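Arm faults out when vacuum head goes over a step edge

posted by Rekha Pinto

I look after a household test setup with a Histirik two-arm robot. The task is vacuuming a bedroom, including a low wooden step platform at the foot of the bed. The floor part works. The trouble is on the step. When the vacuum's floor head reaches the back edge of the platform, the arm holding it pushes down harder than it should, then stops with error 248 (wrist over-torque). It did this in 11 of 65 runs in January. Twice the hand opened when the fault came up and the vacuum fell.

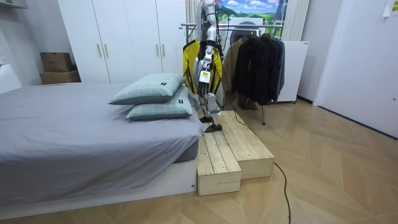 I've recalibrated the wrist sensor and swapped the hand for our spare. Neither made any difference. The software is the Sfeir controller, version 910. Has anyone seen this, and is it safe to keep running while I look into it?

bukau_tech

Stop running it until the hand stays closed on a fault. That's a separate problem from the over-torque and the more serious one. In the Sfeir settings look under Grip, Fault behaviour. If it says "release", change it to "hold". Ours was set to release after an update and I don't know why. Test it with something soft first, and keep people out of reach while you do.

For the 248, my guess is that the controller thinks the head is still on a flat surface. Once it tips over the edge the contact force drops, so the arm pushes down to get it back. A long tube makes that worse at the wrist. Put a limit on downward travel – 10 mm past the step height was enough for us – and slow the stroke down near the edges.

Prurach

had the same thing, turned the force limit up and it went away

bukau_tech

I wouldn't do that. It hides the fault and the arm can then push harder on whatever is under it, including a foot.

Rekha Pinto

Thanks. It was set to release. I've changed it to hold and the hand stayed closed on three forced faults. The travel limit is next. I've left the force limit alone.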